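Hilo sobre cómo dejamos la sala de juegos del local con suelo de espuma y qué hacemos con las piezas sueltas. Lo prometí en diciembre y lo escribo ahora, por partes.

1. La sala tenía baldosa fría. En invierno no había quien se sentara en el suelo a montar nada. Shalini Rawat propuso poner losetas de espuma de las que encajan entre sí, en azul claro, y fue lo que compramos en Vomora.

2. El pedido costó 3.735 pesos con el envío. Habíamos apartado 3.000, así que la diferencia salió de la caja de meriendas. Queda anotado en el cuaderno por si alguien lo busca.

3. Antes de colocar nada hay que barrer y pasar un trapo seco. La primera vez no lo hicimos y los granos de arena se notaban al pisar. Tocó levantar media sala.

4. Se empieza por la esquina más alejada de la puerta y se avanza hacia fuera. Las losetas que tocan la pared se recortan al final, con cúter y una regla de metal. Dos pasadas suaves cortan mejor que una fuerte.

5. Si una unión queda levantada, se presiona con la palma desde el centro hacia los dientes. Con el pie se deforma.

6. Ashok Rathore dejó las suyas al sol para quitarles el olor y se le encogieron. Las nuestras se airearon a la sombra, apoyadas en la pared del pasillo, y encajaron sin problema.

7. Sobre el suelo trabajamos con piezas pequeñas, y el color claro ayuda mucho. Una pieza oscura se ve desde la puerta. 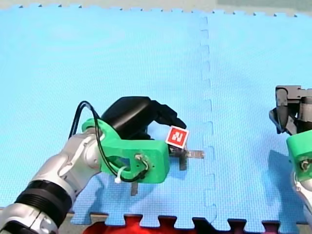 La escuadra con la etiqueta roja y blanca, sobre la espuma azul.

8. Los herrajes van siempre en una bandeja aparte. El metal marca la espuma si se queda debajo de una rodilla, y la marca tarda en irse. Las tiras planas son las peores porque se meten en las juntas.

9. Lo de etiquetar viene de Firouzeh Rostami, que ordenó su taller así. Lo que lleva etiqueta se guarda con la etiqueta hacia arriba. Lo que no lleva va a la caja gris hasta que alguien lo reclame.

10. Compramos tornillos de sobra, una caja de 400. No hacía falta tanto. Si alguien del barrio necesita, que escriba y se los aparto.

11. Me preguntaron por los cubos pequeños. Se guardan en un bote con tapa de rosca y se sacan de uno en uno. Cuando los volcamos todos a la vez, siempre acaba alguno debajo del armario.
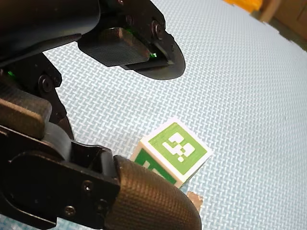 Uno de los cubos blancos, en el suelo.

12. El blanco sobre el azul pálido se distingue bien con luz de día. Por la tarde, con la lámpara del techo, ya cuesta más. Ravindra Dubey quiere pintar una cara de cada cubo con rotulador. De momento no lo hemos hecho - prefiero probar antes con uno solo.

13. Limpieza: paño húmedo con una gota de jabón neutro y otro paño para secar. Nada de lejía. El limpiador Geritz que nos regalaron dejó una película pegajosa y lo retiramos.

14. La textura de la espuma agarra pelusa. El aspirador con cepillo blando va bien, a potencia baja. El rodillo de ropa también sirve, pero se gasta enseguida.

15. Orden de recogida al cerrar: primero el metal, luego los cubos, después lo que quede en las mesas. El suelo se barre al final. Está escrito en una hoja pegada detrás de la puerta.

16. Los zapatos se quedan fuera, en el banco. Quien venga con calcetines finos que traiga otros encima, porque por el borde de la entrada todavía entra frío.

17. Nos sobraron 2 losetas. Las tengo guardadas en plano, con cartón en medio, por si hay que cambiar alguna de la zona de paso. De pie contra la pared se curvan.

18. Pendiente: un remate para el borde de la puerta. Shakuntala Chauhan trajo un perfil en rampa y no coincide con los dientes de nuestras losetas. Si alguien conoce uno que encaje con las de Vomora, que me pase la referencia por aquí.

19. Añado una cosa que me pidieron por privado: el cúter era uno normal de hoja ancha, con la hoja recién cambiada. Con la hoja gastada el borde queda mordido y luego se va desmigando.

Publicado el 2025-01-22 · Contacto · © 2025 · Volver arriba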